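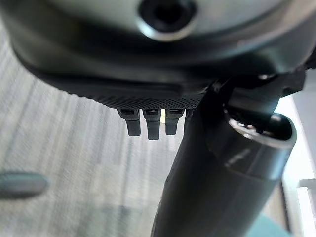 Smooth charcoal plastic with a bright rim around the opening and a textured strip along the lower edge.

Looking After Your Hip Hop Records at Home

My first rap record came out of a milk crate at a garage sale in Irby, and it sounded like somebody frying sausages in the next room. I played it anyway, all winter long, on a turntable my aunt had been using as a stand for her African violets. If you've started picking up old twelve-inch singles, or the kids have talked you into buying their favourite rapper's new album on coloured vinyl (and it really is lovely stuff to hold), you'll find that a bit of ordinary housekeeping goes a very long way.

Washing a grubby record

Start dry. A soft carbon fibre brush held lightly on the record while the platter turns will lift most of the fluff, and for a lot of records that's all the cleaning they'll ever want. Sweep the brush off towards the outside edge and tap it clean before the next one.

For fingerprints and the mystery film you get on second-hand copies, I mix distilled water with the tiniest drop of plain dish liquid, the unscented kind without any hand cream in it. Dampen a clean microfibre cloth, follow the grooves around in a circle, and keep well away from the paper label. Labels on the old promo singles can bleed colour the moment they get wet. Then wipe again with distilled water on its own and stand the record in a dish rack with a clean tea towel underneath. Mine dry overnight on the laundry bench, where the dog can't reach.

Please don't use window cleaner! And if you ever come across shellac 78s in among the rap, put the rubbing alcohol back in the cupboard, as it will ruin them.

Sleeves and stickers

Paper inner sleeves shed dust and can leave fine scuffs, so I swap them for lined ones whenever I bring something home. I keep the original tucked in behind the record if it has lyrics or photos on it. Montserrat Villanueva, who runs the swap table at our May fair, buys hers in packs of 100 and splits them with whoever's asking.

Price stickers are a trial. Warm the sticker with a hair dryer on low, holding it a hand's width away, and have the record out of the sleeve and on the other side of the room while you do it. Lift a corner with your fingernail and peel slowly, flat back against itself. If the cardboard starts to come up too, stop and warm it again. Some stickers are part of the fun, mind you -- I've left the hype stickers and the parental advisory ones on all of mine.

Shelving

Records want to stand upright, snug enough that they don't lean and easy enough that you can slide one out with two fingers. A stack lying flat puts a surprising weight on the poor thing at the bottom. I added a divider every 13 inches or so along the long shelf and the slumping stopped.

Choose an inside wall if you have one, out of the afternoon sun and away from the heater. I lost a double album to a hot car in a shopping centre car park in the time it takes to buy bread and milk, and it came out shaped like a potato chip.

Stopping the thump

Deep bass and a bouncy floor don't get along. If the needle skips when the kick drum comes in, take the speakers off the shelf the turntable sits on before you blame anything else. A heavy wooden chopping board under the turntable, on four little rubber feet, did wonders in our front room. Check it with a spirit level afterwards.

Dusting the gear

Unplug first. For dark plastic, use a barely damp cloth and then a dry one straight after, and skip the furniture polish, which leaves a greasy bloom that grabs every speck going. A soft paintbrush gets around knobs and into textured bits. The stylus gets its own brush, and you only ever stroke it from back to front.

Cassettes and mixtapes

Wind tapes right through to one end before you put them away, and store them on edge in their cases. If one hasn't been played for years, run it forward and back once before you listen. A pencil still fixes a loose loop -- the six-sided sort grips best.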